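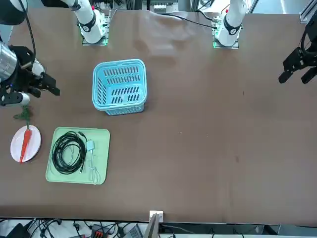 Do I need to know anything about robots to apply?
Experience with robots counts for very little here. We need people who can do a dull thing carefully with their hands, many times over, and tell us when it went badly.

Zevham is looking for 16 part-time operators at its Jarnville site, starting March 2025. You will show a two-armed robot how to handle ordinary items on a table: a carrot, a plate, a basket, a coiled cable, a small adapter. Some tasks you show by taking hold of the arms and moving them. Most are done by remote control, with one hand controller for each arm.

You may have read that robots now learn a job after watching it a few times. We haven't found that. Our last task, Wuler, took 941 recorded attempts, and the result still fumbled cables. The next one, Wumbei, is planned at some 500 and we expect to go over. If you want to work on something that looks like the videos, this will disappoint you.

The work
You get a short task sheet, do the task, mark the attempt good or bad, put the items back, and go again. Carrots are easy. Cables are not, and thin ones will test your patience. A clumsy attempt marked honestly is worth more to us than one marked good to keep the numbers up. Pay is by the hour, never by the attempt, for that reason.

What we ask
Steady use of both hands. Comfort with standing for most of a shift. Enough written English to leave a usable note when a grip slips. Left-handed people are welcome and we would like more of them.

What we don't offer
A path into engineering. It has happened, but we won't hint at it to fill seats. The contract runs to the end of December and may not be renewed.

Before you are hired you do a paid trial of 100 attempts, spread over two shifts. Plenty of people stop partway through, and they are paid for the hours they worked.

To apply, send a few lines about any repetitive work you have done and what you disliked about it. No résumé needed. Write to the operator desk, Zevham, Jarnville, and put "Wumbei" in the subject line.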